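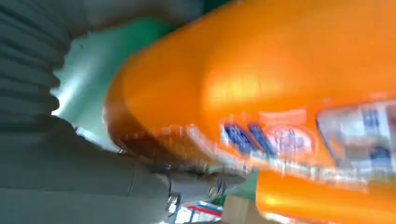

Par la rédaction d'Ilwood | 25 mars 2024 | Robotique

Les bras à pince souple savent-ils ranger des produits ménagers ? En partie. Un flacon orange en plastique lisse, corps arrondi, étiquette imprimée : la forme convient mal aux doigts parallèles, mieux aux doigts nervurés. Trallier annonce 2174 cycles de préhension sur ce type d'article, dont 21 chutes. Reste la cadence, encore inférieure à celle d'un opérateur. Ploltov publiera en avril ses mesures sur plus de 200 références.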